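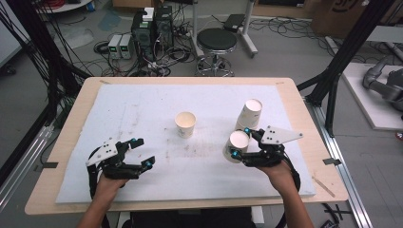 White paper cups on the foam board, one standing and two on their sides.

So, paper cups. I have been meaning to write this post since July and kept putting it off, partly since it is a post about paper cups and I wasn't sure I had enough to say. Then I started making notes on my phone and, well, get yourself a drink.

It started with the mugs. We used to have a shelf of proper mugs, all different, most of them chipped, and one with a handle that had been glued back on so many times it was more glue than mug. There was a washing-up rota as well. I was on it twice a month and I did it badly, I admit that freely, and so did everyone else. By spring the sink was a disgrace and Kamil Kubíček went out and ordered a carton of white paper cups without asking anybody. Two weeks later the mugs went into a box under the stairs and that was the end of them.

I was cross for a while. I like a mug! I like the weight of it, and I like being able to wrap both hands round it in winter. But I have to say the cups have grown on me, and I now have opinions about them, which is not something I expected at my age.

The first lot came from Gelus and they were awful. Thin as anything, and the rim went soft before you were halfway down. If you poured tea in straight from the kettle you had to hold it by the very top with your fingertips and sort of run to your chair. Kamil's answer was to use two, one inside the other, so we got through them at double the speed and whatever he'd saved on the price went straight in the bin.

Then we had a carton from Pudlow, which were better. Thicker wall, a properly rolled rim, no funny taste. My only grumble was the stacking. They came in sleeves of 50 and they were jammed together so tightly that you'd pull one and get three, or you'd twist one free and send the next one flying across the room. I have seen a grown man lose his temper with a sleeve of Pudlow cups. It was me.

The trick, in case you've got the same sort, is to blow gently across the rims before you pull. A bit of air gets in between and the top one comes away. Squeezing the sleeve in the middle works too, but it leaves you with a dented cup, and a dented cup never stands quite right afterwards.

Which brings me to the standing and the falling over. An empty paper cup is a ridiculous object. It's wider at the top than it is at the bottom, it weighs nothing, and if someone opens the door at the wrong moment it's off. And when it does go over it won't roll in a straight line, it goes round in a curve because of the taper. I rather love that. If you tip one on its side and give it a nudge it swings round like the hand of a clock, and if you've got a big enough surface it'll do most of a circle and come back to you. I spent a good part of a Saturday afternoon finding this out when I was meant to be sorting receipts.

Now, the foam board. I put a big white sheet of it on the table because I was fed up with worrying about the wood. It's a nice light table and I didn't want rings on it. The board is brilliant for this. It's flat, it's quiet (cups on bare wood make a horrid hollow tock), and it takes up nearly the whole top, with just a border of table left showing round the outside.

What it isn't is easy to keep clean. It was spotless for a day, I think. Now it's got smudges and faint brown and grey marks all over the middle, and the more I go at them the more I seem to be spreading them about. I've tried:

A damp cloth. Moves the mark, doesn't remove it.

A dry rubber, the sort from a pencil case. Surprisingly good on the grey ones, no use at all on the brown.

Washing-up liquid. Don't. The paper face went furry in one corner and I had to turn the board round so I wasn't looking at it.

I could turn it over and have a clean side, but I'm saving that. I know what I'm like, I'd have marks on it by lunchtime and then I'd have nothing left to look forward to.

Back to cups. The carton I'm working through now is from Lukáč, a mate's recommendation, and it was 300 to the box. They're my favourites so far. Good stiff rim, they don't go soggy if you forget your tea for half an hour (I always do), and they pull apart without a fight. They're a tiny bit narrower than the Pudlow ones, so the old lids don't fit, but I never used the lids anyway. If anyone wants a bag of lids, let me know.

I also had a sample pack from a place called Weluto which was ever so pretty, ribbed all the way round, but you pay for the ribs and they're a pain to nest. Fine for a party. Too fancy for a Tuesday brew.

Yes, I do feel bad about the waste. I've started keeping the ones that have only had water in them and using them again. They do very well for seedlings (poke a hole in the bottom with a skewer), for holding screws while you've got something in bits, for drawing pins, and for mixing up a little filler. I had a row of them on the windowsill last month with basil in and it looked quite smart. The basil died, but that's basil for you.

My other bit of advice is to write on them before you fill them. Sounds obvious, but a marker won't take on a cup once it's got hot tea in, it just skids about. Initials near the bottom, out of the way of your thumb.

I did get the old mugs out for a look the other day. The glued one has come apart again. I've kept the handle, I don't know why, it's in the drawer with the spare batteries.

Next time I want to do the floor, or at least the cables on it, if I can face it. If you've got a favourite way of keeping black leads from knotting themselves together overnight, pop it in the comments, and if you know how to get a brown mark out of foam board then please, please tell me that first.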